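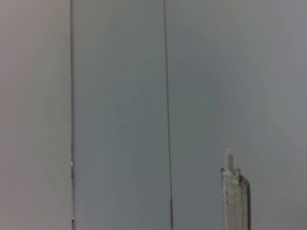 FOR IMMEDIATE RELEASE

Trorngate opens its second repair library in Trolmont, and yes, you can borrow the good sewing machine

TROLMONT, Wed 4 December – Hi, I'm Chrysanthi Katsaros, and I run Trorngate, the lending library for people who like to fix their own stuff. I usually let somebody else write these, but I've been waiting so long to share this one that I grabbed the keyboard. We're opening a second branch! The doors open this Saturday at 10 a.m. on Halás Street, right between the bakery and the shoe place, and everyone in town is invited.

If you've never been to our first branch on the river side, it works like a book library, only with tools. You sign up, you pick what you need, you take it home for two weeks. Drills, clamps, soldering kits, tile cutters, carpet stretchers (way more popular than I would have guessed), and a whole wall of things for clothes and shoes. The new branch starts out with over 800 items on the shelves, and 294 of those have never been in our catalog before. A lot of them came straight off the wish list by the front desk, so if you wrote "decent heat gun, please" on there last spring, come see me.

Membership stays at the same price and one card works at both branches. You can pick up at one and drop off at the other, which our members have been asking for pretty much since day one.
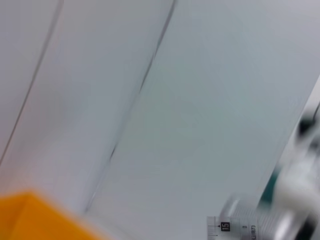 The part I'm most excited about is the mending room. Pin-yu Lui is moving over from the river branch to run it, and she has set up evening classes on zippers, hems, darning and basic upholstery. Classes are small and they fill up fast, so please sign up early.

"People come in with a coat they were about to throw out, and they go home wearing it," said Pin-yu. "I'd love to see more kids in the new room too. They're fearless with a seam ripper."

We also have a new booking system, built by the folks at Misico. You can reserve a tool from your phone, see when it's due back and get a text when it's your turn. I tested it myself by reserving the floor sander, and then I had to sand a floor, so be careful with that. If you'd rather call or just walk in, go right ahead – the paper sign-up sheets are staying.

Saturday runs until 4 p.m. There'll be coffee, a knife sharpening table (wrap your knives, please) and a swap shelf for leftover paint and hardware. The first 400 people to join at the new branch get their first loan period doubled. Regular hours start the following Tuesday, noon to 8 p.m., Tuesday through Saturday.

Classes are posted through the end of March and you can book at either front desk. Reporters who want to stop by before Saturday are very welcome. Ask for me or Pin-yu at the Halás Street desk and we'll show you around.

Press contact: Chrysanthi Katsaros, Trorngate, Halás Street, Trolmont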